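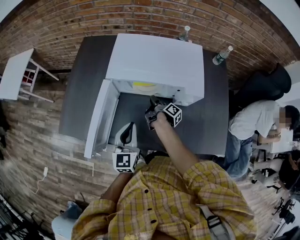 Ornden wants $143 a month for a reminder service that tells disabled tenants when to eat, take pills and lock up. Karlijn De Haan, who sells it, says it buys independence. I have my doubts. A small white tabletop refrigerator with a door that swings wide open may do more for someone who cooks sitting down, and it sends no monthly bill.

Hina Sandhu tried the service for 3 weeks in March. "It nagged me," she says. Ornden claims 2,433 users but won't say how many quit.

Shares 143 | Comments 3

Related
Who pays for Roltolstead's ramps?
Sirusum hearing aids, a second look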